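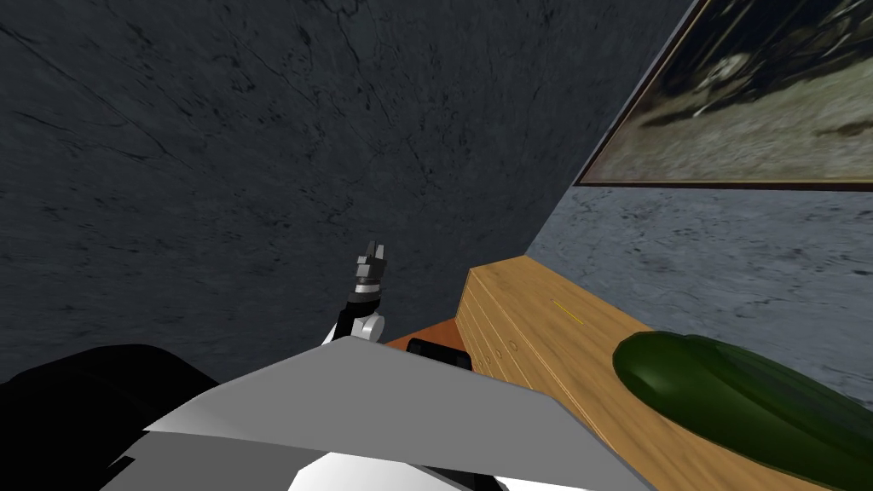
A rendering shows a robot gripper with its two fingers open, in front of a dark gray wall.

BREKTHORPE - Regional aircraft maker Clonutholm said Saturday it has asked for a $485 million government-backed credit line to cover operating costs through the end of the year, after airlines deferred deliveries of its Anard turboprop for a third straight quarter.

The request was filed in December and disclosed in a statement dated January 9, 2021. Clonutholm said the money would be drawn in stages and repaid over seven years, with interest set at a fixed margin above the lender's base rate. No decision has been made on the application.

The company delivered 14 aircraft last year. Its production plan had called for more than twice that number. Customers have not canceled most of the outstanding orders, but many have used contract terms that let them push back delivery dates without penalty when passenger traffic falls below an agreed level.

Deferred aircraft create a cash problem for the manufacturer. Airlines pay a small deposit when an order is signed and further amounts as assembly moves ahead, but the largest payment comes at handover. Clonutholm has completed airframes in storage at its Brekthorpe plant for which the final payment has not been received. Under the proposed terms, those airframes would serve as part of the security for the loan.

The company employs 920 people at Brekthorpe and said it would cut 150 positions there by the end of March whether or not the credit line is approved. The reductions apply to final assembly, paint and flight test. Engineering staff assigned to certification work are not affected. Workers were told of the plan in a written notice on Friday.

The application must be reviewed under the industrial support program set up last spring. The rules bar a borrower from paying dividends or buying back shares while any part of the loan is unpaid, and they limit executive pay to the prior year's level. Clonutholm said it accepts both conditions. It has asked for a change to a third rule, under which a borrower must keep its headcount at no less than 90 percent of the level on the date of the application. The planned cuts would put the Brekthorpe plant below that line.

The program office said in a short statement that the filing was complete and that a review had started. It did not say if an exception to the headcount rule was under discussion. Reviews of similar size have taken between six and 10 weeks.

Strebel, which builds the wing and tail sections for the Anard, said separately that it had not sought support of its own. The supplier has lowered its output to one set of wings per month and moved part of its workforce to repair contracts. It said it could return to the earlier rate within five months of receiving firm notice from Clonutholm, with the delay set mainly by the lead time for forgings.

The Anard entered service eight years ago and is flown mostly on short routes with fewer than 70 passengers. Clonutholm has been working on an updated version with new engines and a longer service interval. First flight of that version had been set for this summer and is now planned for the first half of next year. The company said development spending would be paid from existing cash and would not draw on the credit line.

Two bond issues add to the timing pressure. The smaller one comes due in June, and its terms require Clonutholm to hold a minimum cash balance at the end of each quarter. The company said it met that requirement at the end of December. It gave no forecast for the end of March.

Clonutholm is due to publish full-year results next month. It said it would release a revised delivery schedule at the same time.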